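News / Home Office Furniture

Plaston adds small-room desk to Skedesis range 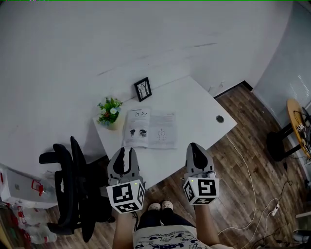
2023-10-29. Plaston has extended its Skedesis furniture range with the Miah, a writing desk intended for spare bedrooms, box rooms and other small rooms used for work. The desk is supplied with a white top, rounded front corners and a round cable grommet set close to the right edge. It is designed to stand with its back edge against a wall.

The Miah replaces the Arkano, which was withdrawn in June. The new top is 44 inches wide, and the packed weight has been reduced by almost 17 pounds. Legs and crossbar are fastened with one size of bolt. A printed instruction booklet is included in the carton.

"The Arkano had its cable opening in the center of the top, and customers told us it took up the part of the desk they wrote on," said Lutfa Munasinghe, product manager for Skedesis. "Moving it to the side leaves the middle clear and still leaves space at the back for a plant or a small framed print."

The top may be cleaned with a damp cloth and mild soap. Abrasive pads should not be used. Felt pads for wooden floors are packed with the legs.

The desk carries a two-year warranty and is available through existing Skedesis dealers. Replacement grommet covers can be ordered separately.

Press contact: Anjana Kodikara, Plaston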